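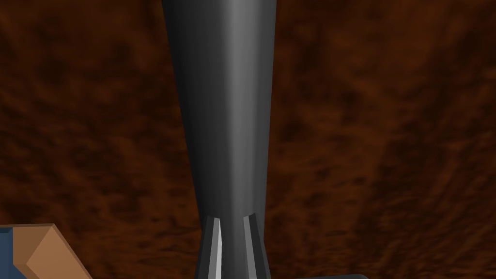
Simulation view: Xiaoqing Tian / Studbridge

Section 6. Running the Visitor Demonstration

6.1 Scope
This section covers the simulated pick-and-place demonstration used on open days. It assumes that Ciltgate is installed and that the operator has completed Section 4. Physical arm demonstrations are covered in Section 7.

The default view looks along the arm toward the gripper and the brown work surface. Visitors see the two gripper fingers at the bottom of the view and the tan and navy-blue block to the lower left. Keep this view for the opening talk.

6.2 Before visitors arrive
1. Start the demonstration computer and log in as "openday".
2. Open Ciltgate and load the scene file Prekell. Loading takes up to 38 seconds.
3. Confirm that the status line reads READY and that the scene check reports 1,398 elements. If the number differs, reload the file.
4. Set the playback speed to 92 percent. Higher settings make the approach hard to follow on a projector.
5. Run one full cycle with the display muted, then press Reset.

Note: Reset returns the arm and all objects to their start positions. It does not clear the session log.

6.3 Running a cycle
1. Press Start. The arm holds its position for five seconds – use this time to name the parts of the gripper.
2. When the prompt appears, ask a visitor to select a target from the side menu.
3. Press Confirm. Do not touch the view controls until the cycle ends.
4. Press Reset before the next visitor takes the controls.

CAUTION: Disconnect the physical arm controller before handing the controls to a visitor. Ciltgate sends motion commands to any connected controller unless Simulation Only is selected.

6.4 If a cycle stops
Error 336 means that the selected target is out of reach. Press Reset and select another target. If the error repeats, close Prekell without saving and load it again.

If the picture freezes but the cycle timer keeps running, wait for the timer to stop. Do not press Start twice – the second command is queued and runs without a prompt.

6.5 Closing down
1. Export the session log to the Nechyporuk folder.
2. Close Ciltgate, then shut down the projector.
3. Report any change to the scene file to Lihua Shao. The February version remains the reference copy.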